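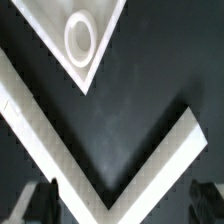 Servovisão (controle visual)

Servovisão, ou controle visual, é o nome que se dá ao controle de um robô em malha fechada usando o que a câmera enxerga. O termo inglês é visual servoing, e confesso que passei meses escrevendo "servo visual" até o Victor Kaijage me corrigir (obrigado, Victor!). Este verbete é o da wiki da Clellgate e foi revisto na quinta-feira, 29 de dezembro de 2022.

Variantes

Existem duas famílias clássicas. Na baseada em posição, o software estima a pose do alvo no espaço e o controlador trabalha em cima dela. Na baseada em imagem, o erro é medido direto nos pixels: eu quero este canto ali, ele está aqui, então mexe o braço. Gosto muito mais da segunda para peças pequenas, porque ela perdoa uma calibração meia-boca – mas às vezes o braço faz um passeio esquisito até chegar, e aí a gente leva susto.

Câmera no punho

Com a câmera no punho (eye-in-hand), a vista melhora conforme o braço se aproxima, e os dedos da garra podem aparecer desfocados na parte de baixo. Convém mascará-los antes de procurar contornos! Peça branca em cima de suporte branco é o caso chato: um anel dentro de uma bandeja triangular da mesma cor quase só se separa do fundo pela sombra e pelo brilho da borda. Já as bordas brancas contra uma superfície escura são um presente para o detector.

No Harnico, nosso módulo de percepção, a imagem chega a 25 quadros por segundo e o laço das juntas roda a 120 Hz; entre um quadro e outro, um filtro de Kalman prevê o erro. O atraso total fica em aproximadamente 17 ms, e acima disso eu já baixo o ganho.

Planejamento

A servovisão só cuida do trecho final. Quem leva o braço até perto é o planejador, que aqui se chama Shemweta e também confere colisões.

Ver também: calibração mão-olho; jacobiano de imagem; Gillanis (simulador).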